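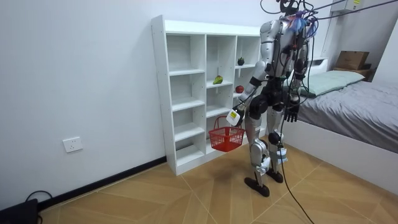
5. Placing, Loading and Emptying the Unit

This section applies to the Grondow 2325 open shelving unit, white, after assembly. Complete Section 4 (Joining the Panels) before you start. The Lubis hand basket is a separate item and is covered here only as far as it is used with the shelves.

5.1 Before You Start

Check the following:

- All connecting screws are fully tightened.
- The back panels sit flush in their grooves along the full height.
- The wall behind the unit is free of sockets, switches and heating pipes, or these remain reachable.
- The floor is clean. Grit under the base panel will mark both the floor and the panel.
- Any bed, chair or door near the unit can be used without striking it.

You will need a spirit level, a pencil, a soft cloth, the wall bracket set from the hardware bag and wall fixings suited to your wall. Wall fixings are not supplied.

CAUTION: Two people are required to move the assembled unit. Do not drag it. Dragging puts side load on the lower joints and can open them.

5.2 Choosing the Position

1. Choose a straight section of wall. If there is a baseboard, measure its depth. The rear edge of the unit is notched for baseboards up to 19 mm deep. With a deeper baseboard, fit the spacer blocks from the hardware bag behind the top panel.

2. Keep a clear strip of floor in front of the unit. In a bedroom, leave a strip of 90 cm between the shelf fronts and the bed wherever the room allows. This gives enough room to bend or kneel at the lowest row with a basket in one hand.

3. Keep the unit away from radiators and out of constant direct sunlight. White surfaces may yellow unevenly if part of the unit is shaded and part is not.

4. Do not place the unit across a floor joint or threshold strip.

5. Stand the unit in position and mark the top corners on the wall in pencil.

NOTE: On carpet, the unit will settle during the first weeks. Repeat 5.3 after it has been loaded for a month.

5.3 Leveling

1. Place the spirit level on the top panel, first along the length and then from front to back.

2. If the unit leans forward, insert the flat shims under the front edge of the base panel. Do not use folded paper or card.

3. Check each long vertical divider with the level. A divider that is out of true while the top panel is level points to a loose joint. Return to Section 4 and tighten the joint before going on.

4. Measure the gap between the rear top edge and the wall at both ends. The two measurements must agree to within 3 mm.

5.4 Fixing to the Wall

WARNING: An unfixed unit can tip if a child climbs on it or if the upper rows are loaded first. Fix the unit to the wall before placing anything in it.

1. Hold the bracket against the underside of the wall rail and mark the hole.

2. Move the unit aside and drill. Remove the dust before moving the unit back.

3. Screw the bracket to the wall, then to the unit. Tighten by hand. A power driver will strip the thread in the panel.

4. Pull the top panel forward with one hand. There should be no movement at the bracket. If there is, the wall fixing is not holding and must be replaced with a heavier type.
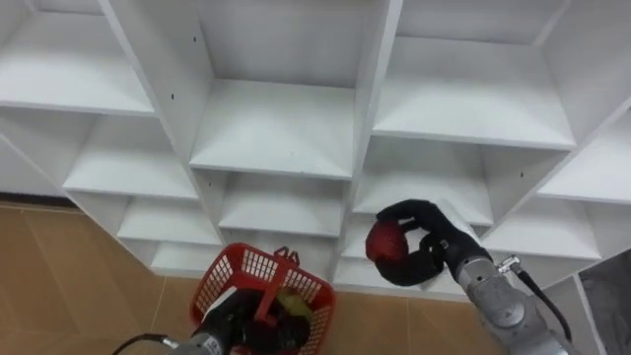

Do the small holes in the side panels have to be plugged?

They can be left open or closed with white cover caps, as you prefer. The holes are not needed once the unit is assembled, and leaving them open does not affect the load rating. Caps are sold by Festico under the spare parts heading for the 2325. Do not fill the holes with putty if you expect to take the unit apart later.

5.5 Planning the Compartments

Decide what goes where before loading. Rearranging a full unit takes longer than filling an empty one, and items set down temporarily on the top panel tend to stay there.

Lowest row. Use for heavy items and for anything a child should be able to reach and return alone. Do not store items here that are damaged by a wet mop.

Middle rows. Use for items handled every day. Small objects are easiest to see here when one object, or one kind of object, is kept to a compartment.

Top row. Use for light items and for items used rarely. Nothing stored here should project beyond the front edge.

Top panel. Keep clear or use for flat items only.

Tall compartments. Where a shelf has been left out to make a taller opening, keep the load in it below the level of the next divider joint. A tall compartment has less bracing than the others. No more than one tall compartment should be made in any column.

NOTE: Labels may be applied to the front edge of a shelf. Use removable labels. Paper labels with permanent adhesive lift the finish when they are pulled off.

5.6 Loading

1. Wipe all compartments with a dry soft cloth.

2. Load the lowest row first, working from the outside columns toward the center.

3. Continue upward one row at a time. Keep the left and right halves of the unit evenly loaded throughout.

4. Set each object down flat, then slide it back. Do not push objects in at an angle. The corner of a box will score the side panel, and the mark cannot be polished out.

5. Place rounded objects, such as balls or play fruit, well back from the front edge. The shelves have no lip. On a unit that leans forward even slightly, a round object will work its way off over time.

6. Stand back and check from the side that no shelf is bowed. A bowed shelf is overloaded. Remove items until it is straight again and move them down a row.

5.7 Emptying and Collecting with a Hand Basket

Use an open mesh basket with a single arched handle. The Lubis basket is suitable, as are most store baskets of similar size. A basket with a solid base keeps small parts from dropping through - check this before using one for building bricks or game pieces.

1. Start with the basket empty.

2. Hold the basket by the center of the handle, in the hand farther from the unit. This leaves the near hand free to reach into the compartments.

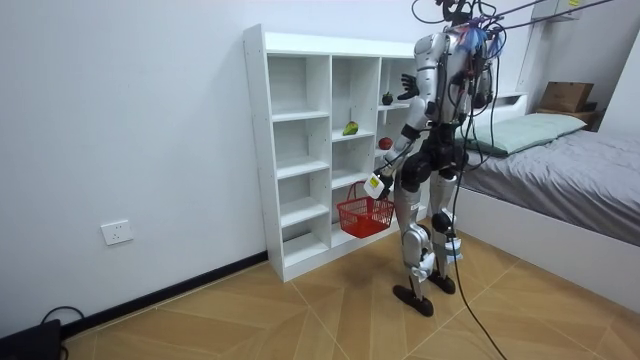

3. Keep the basket below the row you are working on and slightly forward of the shelf fronts. An object that slips then falls into the basket or onto the floor, and does not strike the shelf below.

4. Begin at the top row and work down. Take one object at a time from each compartment. Lift it clear of the shelf before drawing it forward.

5. Put hard or heavy objects in the basket first. Soft objects and food go on top. If both have to be collected, make two trips.

6. For the lowest row, set the basket on the floor beside you and kneel. Do not lean on the shelf above for support.

7. When a column is empty, look into the rear corners. These are in shadow in most rooms, and small dark objects are easily missed there.

8. Carry the basket away before it is full. The contents should not rise above the rim.

CAUTION: Do not hang the basket from a shelf edge or divider. The edge is not designed to carry a load at the front, and the handle will damage the finish. Do not stand a loaded basket on the top panel.

5.8 Returning Objects to the Shelves

1. Place the basket on the floor in front of the unit or hold it as described in 5.7.

2. Return objects in the reverse order, lowest row first.

3. Put each object in its own compartment where there are enough to go around. Pieces of fruit keep their shape better when they are not stacked, and a missing piece is noticed sooner.

4. Long or tapered objects such as pears should be laid on the side, not stood on end.

5. Let go of the object only when it is resting on the shelf and has stopped moving.
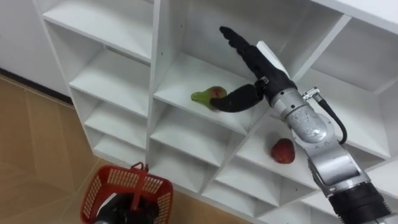
Fig. 4 - Pear laid on its side; small red fruit alone in a lower compartment.

5.9 Fresh Food on Open Shelves

The 2325 may be used for short-term display of whole, dry fruit. The following limits apply.

- Wash and fully dry the fruit before it goes on the shelf.
- Do not place cut fruit, unwrapped bread or anything moist directly on the panel.
- Put soft fruit on a saucer. Red juice will stain a white shelf if left overnight.
- Inspect daily. Remove anything that has started to soften.
- Wipe the shelf each time fruit is removed, including the area under it.

Play fruit needs none of this but should be wiped before it is put back if it has been on the floor.

5.10 Cleaning

Dust weekly with a dry cloth, starting at the top. For marks, use a cloth dampened with water and a drop of dish soap, then dry at once. Do not use scouring powder, melamine sponges or solvent cleaners. Do not spray liquid into the joints between shelf and divider.

Clean the floor in front of the unit with the mop well wrung out. Standing water must not reach the base panel.

Baskets with plastic mesh can be rinsed in the sink. Shake out and dry upside down before use.

5.11 Troubleshooting

Unit rocks when an object is removed.
Shims have moved, or the wall bracket is loose. Empty the upper rows, then repeat 5.3 and 5.4.

Gap visible between back panel and shelf.
The back panel has slipped in its groove. Push it in from behind with the flat of the hand. If it slips again, the joints on that column need tightening.

Round objects roll forward.
The unit leans forward. Repeat 5.3, step 2.

Gray marks on the side walls of compartments.
Rubbing from boxes or baskets. Clean as in 5.10. Marks that remain are scratches.

Basket catches on the shelf edge.
The basket is being held too close. Move half a step back from the unit.

5.12 Spare Parts and Contact

Quote the number 2325 and the letter printed under the base panel when ordering. Orders for panels and back panels go to Weso Parts, attention Nneka Olatunji. Hardware bags, shims and cover caps are stocked by Festico and do not need to be ordered through Weso.

Section revised in July by Radu Văduva. Replaces the single loading sheet packed with earlier units.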